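Le coton, de la plante au tissu

Le coton est une fibre végétale. Il pousse autour des graines du cotonnier, un arbuste des régions chaudes. Quand le fruit est mûr, il s'ouvre et laisse sortir une touffe blanche. Cette touffe est composée presque entièrement de cellulose.

Après la récolte, on sépare les fibres des graines : c'est l'égrenage. Les fibres sont ensuite peignées dans le même sens, puis étirées et tordues ensemble. On obtient un fil. La torsion empêche les fibres de glisser les unes sur les autres.

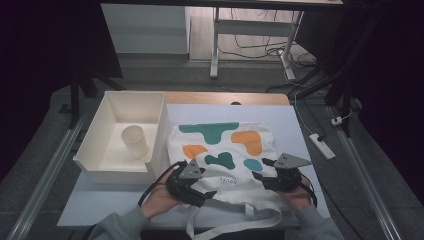

Pour fabriquer une toile, on croise deux groupes de fils sur un métier à tisser. Les fils de chaîne sont tendus dans la longueur. Le fil de trame passe dessus, puis dessous, d'un bord à l'autre. Plus les fils sont gros et serrés, plus la toile est épaisse.

Pour imprimer un motif, on applique en général une couleur à la fois. Un motif à 2 couleurs demande donc deux passages.

À essayer : tire un fil d'un vieux chiffon et détords-le entre tes doigts. Les fibres se séparent et le fil casse facilement.

Mots à retenir : cellulose, égrenage, chaîne, trame.

Texte : Romana Skála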